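Comparing two gripper finger sets in simulation before you print anything

Applies to: Kimuvgate 2 and later, two-arm tabletop setup

This page shows how to run the same shelf-stocking task with two finger designs and decide which one is worth printing. We use the Cidano narrow finger and the McKinnon wedge finger, but any pair will do as long as both have a collision mesh. The task is simple: pick up a cylinder from the table and put it in a compartment of the shelf.

You will need the Grindutmont scene pack, both finger models, and a machine that can render two camera streams without dropping below real time.

Step 1. Load the scene and lock the seed

Open the shelf scene from the Grindutmont pack and go to Scene > Randomization. Set the seed to 1371 and turn off "reshuffle on reset". If you leave it on, the objects move between trials and you end up comparing layouts.

Leave the lighting alone. The arms throw heavy shadows across the white table, and it is tempting to switch them off. Keep them if your policy uses camera images, or your results won't tell you much about a real bench.

Step 2. Attach the first finger set

In the robot tree, select the tool flange, choose Replace Tool, and load the finger file. Check three things before you go on:

- The tool center point sits between the fingertips. The import sometimes puts it back at the palm.
- Friction is the same value you plan to use for the second set.
- The closing force limit is set on both arms. Kimuvgate copies the finger model across but does not copy the limit.

Save this as its own profile. You will be switching back and forth.

Step 3. Set up the two views

Use one camera looking down on the table and one close to the shelf. The top view is for judging the approach and first contact. The close view is for the placement, where the clearance beside the dividers is hard to judge from above.

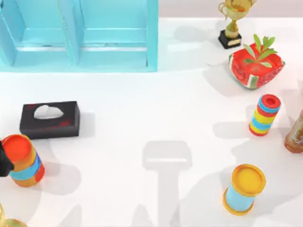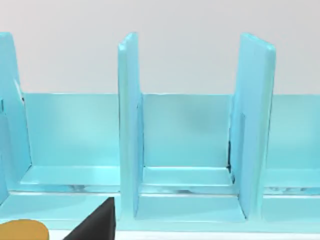

First view: a black finger against the left side of the orange-red-lidded cylinder. Second view: the shelf bays up close, with a finger at lower left.

Step 4. Run the grasp trials

Start the trial runner with the grasp-only script. It closes on the cylinder, lifts, holds, and lowers again. Watch the first few yourself at half speed. You are looking for a fingertip that lands on the lid edge – a grasp there can pass the lift check and still slip during the turn toward the shelf.

If that happens often, lower the grasp height in the profile and start the set over. Do not mix heights within a set.

Step 5. Run the placement trials

Switch to the full script. Log contact between the fingers and the dividers as a separate event from contact between the cylinder and the dividers. The default log lumps them together, and the difference matters here. A wide finger can bump a divider even when the object itself is well clear.

Step 6. Swap fingers and repeat

Load the second profile, confirm the seed is still locked, and run Steps 4 and 5 again. Export both logs to the same folder. The compare tool matches trials by number, so don't delete failed ones.

Reading the results

Look at divider contacts first, then slips, then cycle time. With our settings the wedge finger held tilted cylinders better and the narrow finger had fewer divider contacts. We printed the narrow one, with a softer pad.

Known problem: after a tool swap the close camera may keep the old near-clip distance and cut through the finger. Reload the camera rig to fix it.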